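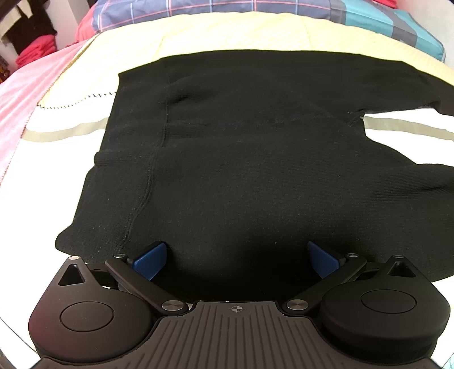 Black knit jumper laid flat on the bed, side seam uppermost to the left.

Clilville Residents' Forum > House Matters > Storage of winter woollens and the moth notice

Posted by Estates_Desk, 9.15 am
Residents are reminded that the annual moth inspection of Clilville will take place in April. All woollen and knitted items kept in wardrobes should be aired and brushed beforehand. Items stored in the basement lockers must be placed in sealed bags. The office does not supply bags. Any resident who finds larvae or damaged cloth is asked to report it in writing, giving the flat number and the room.

Posted by Landing_Four
I am grateful for the notice. May I ask whether cedar blocks will be accepted in place of sealed bags? I purchased a box of 50 last year on the advice given in this forum and should prefer not to replace them.

Posted by Estates_Desk
Cedar blocks may be used inside the flats. In the lockers, sealed bags are required under the house rules.

Posted by Beat Tanner
I must respectfully disagree with the rule as drafted. A sealed bag protects wool only if the garment is clean when it goes in. My own practice is to spread each piece flat, brush along the seams and under the arms, and then wash it by hand.

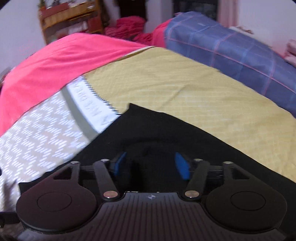 Only after drying for a full day should anything be folded away. I would ask the office to put cleaning first in the notice and bags second.

Posted by Trostness_Side
Mr Tanner's method is sound, but it is not practical for everyone. I had 62 pieces in my late aunt's locker. I placed them in the freezer in batches and consider the matter closed.

Posted by Estates_Desk
In view of the comments received, the guidance is amended as follows.

1. Brush all knitted items on both sides, paying attention to seams and cuffs. 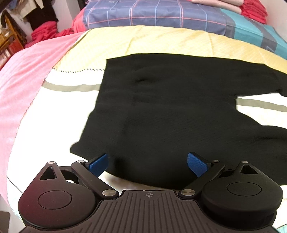

2. Wash or freeze any item that has been worn since its last cleaning.
3. Seal the item in a bag before taking it to the lockers.
4. Mark the bag with the flat number.

Posted by Landing_Four
The amended wording is clearer. I remain of the view that cedar should be permitted in the lockers, and I shall raise the point at the next house meeting.

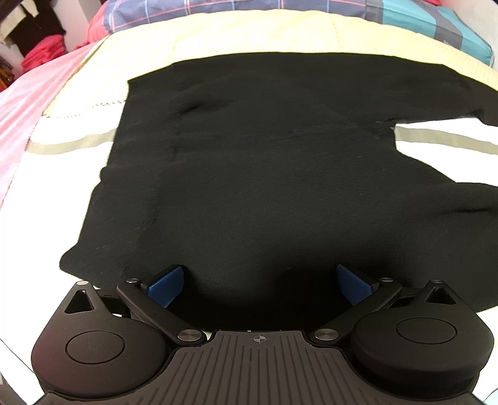

Trostness_Side replied that cedar had been tried in the Desmet wing, where the smell drew complaints from two floors, and that the present rule should stand.

Posted by Beat Tanner
I have no objection to the amended guidance. Could the office confirm whether the lockers themselves will be vacuumed before the inspection?

Posted by Estates_Desk
The lockers will be vacuumed in the week before the inspection. Residents should leave the floor of each locker clear.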